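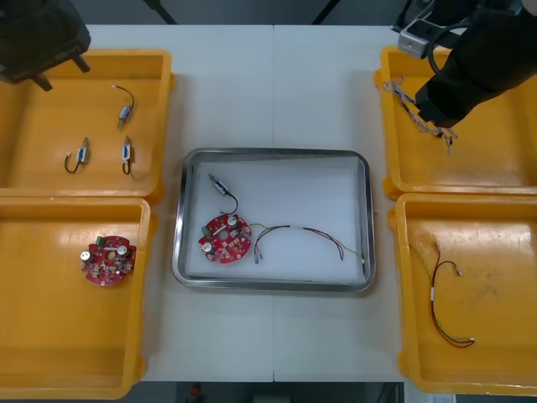
**Abb. 3:** Arbeitstisch mit vier gelben Kunststoffschalen und einer rechteckigen Edelstahlschale in der Mitte.

### 4.2 Sprachgebrauch und Zugehörigkeit im Betrieb

Die Frage, wie sich Zuwanderung auf soziale Grenzziehungen am Arbeitsplatz auswirkt, wird in der deutschsprachigen Forschung meist anhand von Lohn- und Aufstiegsdaten behandelt. Der alltägliche Sprachgebrauch kommt darin nur am Rande vor. Für die vorliegende Untersuchung wurden deshalb zwei Betriebe ausgewählt, in denen mehrere Herkunftssprachen nebeneinander verwendet werden: der Sortierbetrieb Grusus in Adby und der Großhandel Güneş in Brirnelura. Insgesamt gingen 363 Fragebögen in die Auswertung ein. Ergänzend wurden 40 leitfadengestützte Interviews geführt, davon 11 mit Personen in Vorarbeiter- oder Schichtleitungsfunktion.

Die Fragebögen lagen in vier Sprachen vor. Als Herkunftssprache galt die Sprache, die nach eigener Angabe in der Kindheit überwiegend im Haushalt gesprochen wurde. Mehrfachnennungen waren zulässig und wurden in der Auswertung als eigene Gruppe geführt. Befragte, die keine Angabe machten, sind in den Häufigkeiten enthalten, in den Gruppenvergleichen dagegen nicht.

In beiden Betrieben ist Deutsch die Sprache der schriftlichen Anweisungen. Mündlich gilt das nur eingeschränkt. Bei Grusus werden die Schichtgruppen nach Verfügbarkeit zusammengestellt, und die Befragten beschreiben ein häufiges Wechseln zwischen Deutsch und einer vereinfachten Form des Englischen. Bei Güneş haben sich dagegen feste Gruppen gebildet, in denen Türkisch überwiegt, auch unter Beschäftigten, die es erst im Betrieb gelernt haben. Eine Lageristin mit polnischer Herkunftssprache gab an, sie verstehe »inzwischen alles, was mit Ware zu tun hat«, könne sich aber in der Pause kaum beteiligen.

Diese Trennung zwischen Arbeitssprache und Pausensprache findet sich in der Mehrzahl der Interviews. Reddy beschreibt sie in ihrer Vorstudie als »halbe Mitgliedschaft«: Die fachliche Anerkennung ist gegeben, die gesellige bleibt aus. Unsere Daten stützen diesen Befund für Güneş. Für Grusus lässt er sich nicht ohne Weiteres übernehmen. Durch die wechselnden Schichten entstehen dort kaum Pausengruppen, die über längere Zeit bestehen, und mehrere Befragte empfanden gerade dies als entlastend.

Unterschiede zeigen sich auch bei der Selbstbezeichnung. Die zweite Generation verwendet in beiden Betrieben häufiger eine Doppelbezeichnung (etwa »deutsch-türkisch«) als die erste, die sich überwiegend nach dem Herkunftsland oder nach einer Region benennt. Neun der Interviewten lehnten jede Zuordnung ab und verwiesen stattdessen auf ihren Beruf oder ihren Wohnort. Fahy deutet solche Antworten als Reaktion auf die Befragungssituation selbst. Diese Lesart ist plausibel, erklärt aber nicht, weshalb die Ablehnung fast ausschließlich von Personen mit langer Betriebszugehörigkeit kam.

Bei der Interpretation sind zwei Einschränkungen zu beachten. Die Teilnahme war freiwillig, und befristet Beschäftigte sind in der Stichprobe vermutlich unterrepräsentiert. Außerdem endete die Erhebung bei Grusus bereits im Juni, sodass saisonal Beschäftigte nur teilweise erfasst wurden. Ob sich die beschriebenen Gruppenmuster auch bei kürzerer Beschäftigungsdauer ausbilden, muss offenbleiben. Die Verteilung der Selbstbezeichnungen nach Generation und Betrieb wird in Abschnitt 4.3 dargestellt.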